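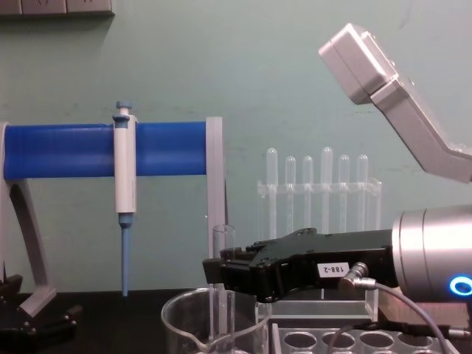

I own one good necklace and seventeen cheap ones, and guess which drawer I open every morning? Costume jewelry gets treated like the kid sister of the real thing, something you wear until you can afford better. I think that's all wrong, and I'd like to make the case for glass, resin and plain old plated brass.

Start with color. A fine jeweler will sell you a small blue stone. My Ranel earrings are the blue of a swimming pool and as long as my thumb, and when I turn my head they swing (I love that they swing!). Gold can't do that at a price I'd dare wear to the grocery store.

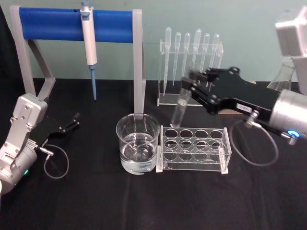
Flor Carhuamaca

Then there's the matter of nerve. I bought a Trummer cuff last March that I would never have picked if it had cost real money. It's huge, it's orange, and it clanks against my desk. I've worn it to two weddings. With the good necklace I'm always patting my collarbone to check that it's still there, and who wants to spend a party doing that?

People bring up the plating, and fair enough, it wears off. I had an Idine ring go coppery on the inside after roughly 60 wears. I kept wearing it! My grandmother's brooches are all worn at the edges and they're the prettiest things in the family. If a green finger bothers you, a coat of clear nail polish inside the band buys you a few more months, and you can do it again whenever you like.

I also like how easily this stuff moves around. I've given away nine pairs of earrings just because somebody said "oh, those are fun" and I had them off before she finished. My friend Yeison got his Leko chain that way, off a stranger at a bus stop, and he's still telling the story.

So wear the big ones on a Tuesday. Wear two necklaces that don't match. The good one will keep just fine in its box.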